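August 3, 2021
Kitchen notebook, Olholm building, second floor

Continuing the dishwashing and sink page. Seon-mi Ra asked me to write down how the wash station is now, before we order anything from Brodero, so I write it here and she can correct me in the margin.

The dishwasher. I read the cycle counter this morning: 3,619. At the last entry it was 2,323, and that was in November, so the machine works more than I believed. I cleaned the filter at the bottom. It had the usual rice, one piece of label paper and a grey soft material which I could not identify. Rinsed it with warm water and the small brush, put it back, turned until the click. Please turn until the click, otherwise it sits crooked and the lower spray arm touches it.

The lower rack runs well when it goes in but sticks when it comes out, at the same point every time. I put one drop of oil on the left wheel and it did not help. I think the wheel has worn flat on one side. Gu has the same rack in the Jamville kitchen and changed all the wheels, so I will ask which part number was used.

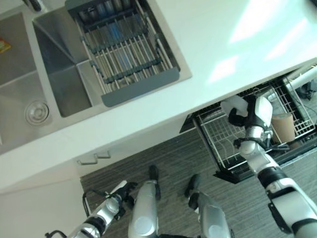
Dishwasher open with the rack pulled partly out, one paper cup in it. Sink and roll-up rack at left.

About paper cups: they should not go through a cycle. The seam opens and the paper goes to the filter, and then I am the person who finds it. For the tasting we can rinse a cup by hand and use it again the same day, after that it goes in the trash. I wrote this on the cabinet door in November also, but the note fell off and I did not replace it. Will make a new one with better tape.

Drain test. I poured 1,000 ml of water into each basin with the stopper out and watched. Both emptied without standing water. The left one makes a sucking noise at the end, the other one is quiet. I do not know if the noise means something. The strainer came out easily and I scrubbed under the ring, where there was a brown line. It is mostly gone now. For the rest of the line I would need the paste, and we have none.

The roll-up rack. Seon-mi wanted to know if we should keep it or buy a standing rack for the counter. My opinion is to keep it. The water falls directly in the basin and the counter stays free for cutting, and we can roll it up when we need the full sink for the big pot. The weak point is light things. A glass stands well on the rods, but anything with a small base and no weight falls over when somebody puts down a plate next to it. A plate stands only if it leans on another plate. For bowls it is good, upside down, with a little distance between them.

Soup vegetables for tomorrow. I would like that we decide on one side of the sink for food and one side for dishes, and then keep it so.
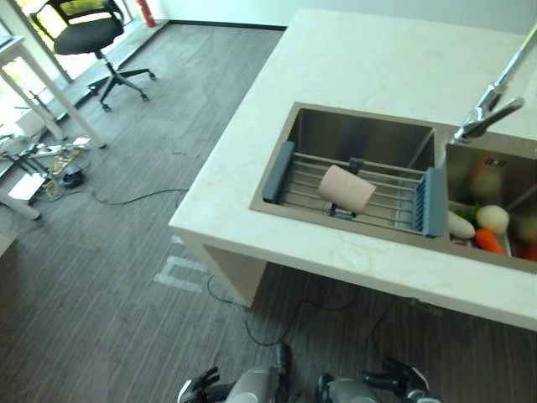 The order of washing for the soup is still open. I prefer the roots first, then the leaves, because the leaves catch the sand from the roots if they are below. Seon-mi prefers to wash all together in a big bowl and change the water 2 times. For today the sides were correct - the carrot and the white vegetables together in one basin, and only a pale pink cup lying on the rack over the other. If we keep this, I can peel directly over the vegetable side and the peels do not land on clean dishes. The peeler is dull, by the way. I tried it on one potato and it took more potato than skin.

To do:
Ask Gu for the wheel part number.
New note about paper cups.
Buy cleaning paste and one peeler.
Listen again to the left drain after the soup day.
Brodero order: wait until Seon-mi has read this page.

Added later: Seon-mi read it. She agrees about the rack, but she wants a second small one for cutlery only. I have no objection if it fits in the drawer.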